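I'll admit I walked into my chat with the esthetician at Surkero ready to be talked into something expensive. My skin had been dull and flaky since winter, and I'd been eyeing chemical peels online at one in the morning (never a good hour for that). She had me sit down, looked at my cheeks under the lamp and asked what I was washing with.

"A foaming cleanser, twice a day, plus a scrub," I told her.

"Plus a scrub," she repeated, and wrote it down. Uh-oh!

She's been doing facials for 16 years, the last 7 of them in the Tindmont shop, and she says most of the people who come in asking for a peel are scrubbing too much already. "They feel a rough patch and they go after it. Then it's red, so they put something strong on it, and now it stings when they smile. I can't peel that. I send them home with a plain cream and tell them to come back in a month."

So who should get a peel? She likes the mild lactic acid kind for a first visit, and she starts low and keeps it short. "You should feel a tingle, maybe a little itch. If it burns, you speak up and I take it off. I don't want anybody being brave on my table."

I asked about the peeling itself, because I had pictured coming off in sheets like a snake. She laughed at me. With a light one you might see some flakes by your nose and chin, or nothing at all, and plenty of people go back to work the same afternoon. Sunscreen every morning, though, and she won't budge on that. No picking either.

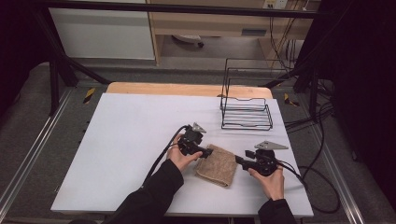
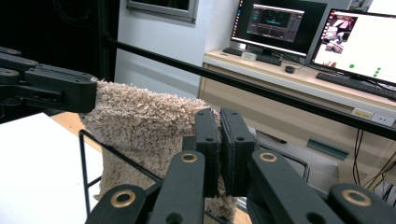

Two hand-held grippers and a beige towel

We got onto products next. The shop carries two lines, Tania and Erdem, and I wanted to know which one she uses herself. "The Tania cleanser and the Erdem night cream. I never got along with the Tania cream, it's too heavy for me, but my dry-skin clients love it." I tried a dab of each on the back of my hand and I'm with her on the night cream.

Her own routine is so short I was almost let down. Wash at night, cream, bed. In the morning it's just water, then sunscreen. She does a peel on herself maybe twice a year and skips August completely, when she's outdoors too much.

"People bring me a bag with 9 bottles in it and want to know what's missing," she said. "I start taking bottles out."

I had five in mine, so I felt pretty good until she took out three. The scrub went first. I've been without it for around two weeks now and my cheeks have quit stinging in the shower. The peel is booked for next month, and I'll write that one up too, flakes and all.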